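Griff in die Kiste: Was Roboterarme beim Aufräumen und Kommissionieren heute leisten

Rundbrief Handhabungstechnik, Ausgabe 2026-03-27

Seit der Januar-Ausgabe sind mehrere Zuschriften zur gleichen Frage eingegangen: Kann eine Maschine inzwischen eine Kiste mit gemischtem Kleinkram ausräumen, ohne dass jemand danebensteht? Gemeint war einmal der Packplatz im Versand, einmal die Werkstattschublade und in zwei Fällen das Kinderzimmer. Technisch liegen die drei Aufgaben näher beieinander, als die Einsatzorte vermuten lassen. Die Antwort fällt für alle drei ähnlich aus: unter Bedingungen ja, allgemein nein.

Der Griff in die Kiste mit sortenreinen Teilen gilt als beherrscht. Liegen gleiche Gussteile oder gleiche Kartons im Behälter, genügt eine Tiefenkamera mit hinterlegtem Modell des Teils. Die Lage wird geschätzt, der Greifpunkt ist bekannt, die Bahn wird gegen die Behälterwand geprüft. Bei Arano in Kurnville läuft eine solche Zelle im Zweischichtbetrieb vor einer Bearbeitungsmaschine. Die Taktzeit liegt dort bei 10 Sekunden, und der Engpass ist die Maschine.

Bei gemischtem Inhalt entfällt das Modell. Das System muss aus Bild und Tiefendaten ableiten, wo ein Gegenstand aufhört und der nächste anfängt. Schwierigkeiten machen vor allem drei Eigenschaften, die im Haushalt wie im Versand alltäglich sind.

Transparenz und Glanz. Klarsichtverpackungen liefern im Tiefenbild Lücken oder falsche Werte, weil das Licht durchgeht oder gespiegelt wird. Der Behälterboden erscheint dann dort, wo die Folie liegt. Abhilfe schaffen Netze, die den Tiefenwert aus dem Farbbild ergänzen, oder mehrere Aufnahmen unter verschiedenem Winkel. Beides kostet Zeit.

Nachgiebigkeit. Weiche Gegenstände verändern beim Zufassen ihre Form. Ein Sauger zieht auf Stoff Nebenluft, ein Parallelgreifer fasst eine Falte und verliert sie beim Anheben. Socken, Putzlappen und Plüschtiere fallen deshalb deutlich häufiger herunter als Bauklötze vergleichbarer Größe.

Lage am Rand. Teile in der Ecke oder an schrägen Wänden sind oft gut zu erkennen und trotzdem schlecht zu erreichen. Der Greifer stößt mit dem Flansch an die Wand, bevor die Fingerspitzen unten sind. Schlauch- und Kabelführung am Handgelenk verschärfen das Problem; in der Simulation fehlen die Leitungen meistens ganz.

Zur Größenordnung: Grukix hat uns Zahlen aus einem internen Versuch überlassen. Verwendet wurden 300 verschiedene Artikel, von der Zahnbürste bis zur Schraubenpackung, bei insgesamt rund 2000 Griffversuchen. Feste, matte Gegenstände wurden fast immer im ersten Anlauf entnommen. Bei den durchsichtigen und den weichen Artikeln waren regelmäßig zweite und dritte Versuche nötig, und 42 Artikel wurden am Ende als nicht greifbar eingestuft und von Hand entnommen. Im Versand lässt sich das auffangen: Der Auftrag wird ausgeschleust, ein Mensch erledigt den Rest. In einer Wohnung gibt es diesen zweiten Arbeitsplatz nicht.

Hinzu kommt, dass das Entnehmen nur die erste Hälfte der Arbeit ist. Wer eine Schublade aufräumt, entscheidet auch, wohin etwas gehört, ob es noch gebraucht wird und was zusammen abgelegt werden soll. Die Erkennung der Objektklasse ist brauchbar, die Zuordnung zu einem Ablageort muss bisher jemand vorgeben. Für die Ablage selbst gilt: fallen lassen ist einfach, hinstellen oder einsortieren verlangt eine bekannte Lage im Greifer, und die ist nach einem unsauberen Griff unbestimmt.

Auch die Hardware steht dem Einsatz im Haushalt entgegen. Die Arme, an denen die meisten Verfahren entwickelt werden, stammen aus der Industrie. Sie wiederholen genau, brauchen aber einen festen Stand, eine Absicherung des Arbeitsraums und jemanden, der nach einem Halt quittiert. Mészáros bietet seit Kurzem einen leichteren Aufbau auf einem fahrbaren Sockel an. Das Gerät ist laut Datenblatt für Werkstätten gedacht, Angaben zum Betrieb in Wohnräumen fehlen.

Empfehlung für Betriebe, die eine Anschaffung prüfen: zuerst das eigene Artikelspektrum nach Oberfläche und Steifigkeit sortieren und den Anteil klarer Folien getrennt ausweisen. Danach mit den eigenen Behältern testen lassen, nicht mit denen des Anbieters. Wandneigung und Innenhöhe haben auf die Quote mehr Einfluss als die Wahl der Kamera. Leserinnen und Leser mit eigenen Messreihen können diese gerne an die Redaktion schicken, möglichst mit Angabe der Fehlgriffe je Artikelgruppe. 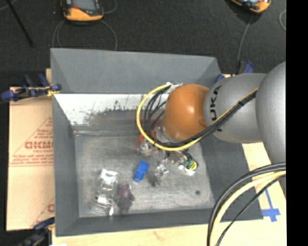
KUKA-Arm über einer grauen Kiste mit gemischten Kleinteilen, darunter eine Klarsichtverpackung und weitere durchsichtige Gegenstände.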